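Gallery: The Plunda Bag and a Pair of Rubber Gloves
Mylene Dimaculangan, 2024-03-09

I have a drawer full of pouches that were supposed to keep me organized, so I came to the Plunda with low hopes. Plument sells it as a "grab and go" bag for cleaning supplies. The listing says it holds everything you need for one room. I doubt that, unless the room is a closet. I kept it simple and started with rubber gloves, which are the thing I lose most often and the thing that makes the most mess under the sink.

Navy fabric outside, shiny silver-gray lining inside, and the mouth pulled open wide. One yellow glove on its way in, the other bunched up on the white tabletop.

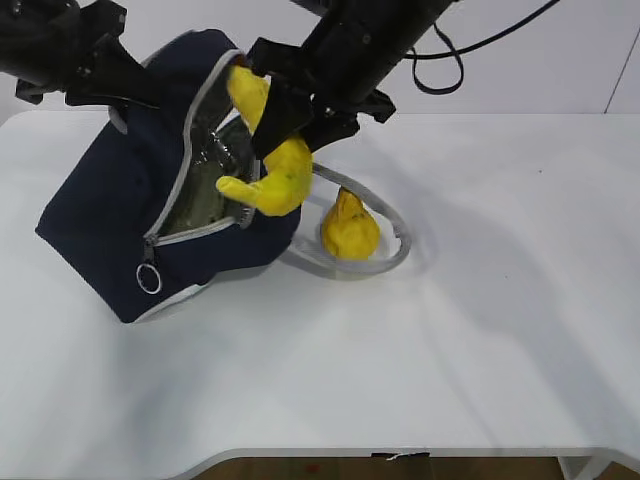
Do rubber gloves need a bag of their own?
Most people can get by with a hook inside the cabinet door. A bag makes sense if you carry your gloves from place to place, and they should be dry before you close it up.

I carry mine between my apartment and my aunt's house in Kumcombe, so I suppose I'm the customer they had in mind. Still, I've used a bread bag for this since last March and the gloves never complained.

The zippers are where I expected trouble. My last pouch was a Sfakianakis, and the slider came off in 2 weeks. The company's answer was a coupon for another one. On the Plunda there is a split ring hanging from the pull, and I like that more than I wanted to - you can hook a finger through it with wet hands.
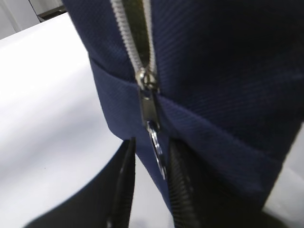
Whether it holds up is another matter. Plument claims the zipper is good for 300 openings, and I can't decide if that's a boast or a warning. At one cleaning a day that's less than a year. The fabric I have fewer doubts about. It's a dense twill, and twill usually takes a beating before it shows. Navy will show lint, though, and I have a cat.

I'll keep using it through the end of March and add more pictures if anything rips. The bread bag is staying under the sink for now.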